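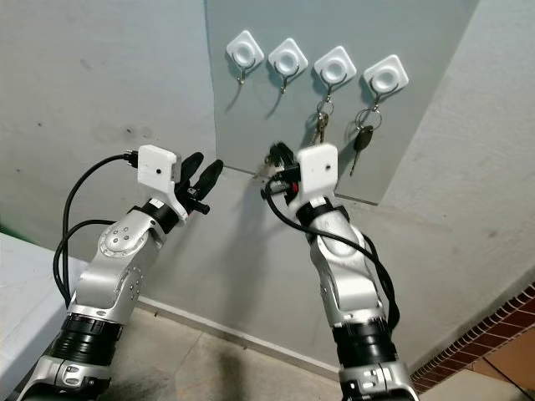
Clidia good-practice cards for two-arm setups: my review

I bought the Clidia card set in April after Valentin Berchtold wouldn't stop raving about it at our bench. It's 43 laminated cards of working rules for robot arms near people, and I've been running our key-hanging task by them ever since (four stick-on hooks, a panel, lots of dropped keys!).

The best card is the one on cable slack – leave a loop you can see, then check it at full reach. Second best says one arm moves in close, the other waits with its fingers open. I'd never written that down, and now it's taped to the cart.

Not so great: the speed card only gives one limit, 100 mm per second near a wall, and doesn't say what to do with thin metal stuff like key blades. We went slower and wrote our own. The index is also a mess, with "floor marking" filed under W for some reason.

I'd still buy it again. Get the ring-bound version, the loose one ends up all over the lab.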